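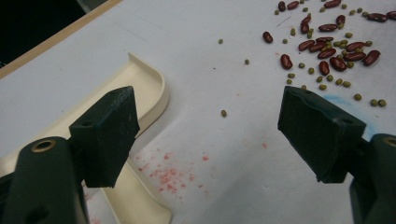 A white tabletop.

Flemurska is a tabletop-style puzzle video game designed by Roxana Urrego and published by Villca. Players run a tiny mountain railway, laying track one tile at a time while the weather shifts and the passengers grow impatient. It has 129 levels, each with its own wonderfully odd station town, and a lively two-player mode in which both players share a single locomotive! The score, by Po-yen Cheung, changes tempo with the train. A free expansion, Valport, was released on 12 July 2023 and added ferries, night timetables and a harbor map.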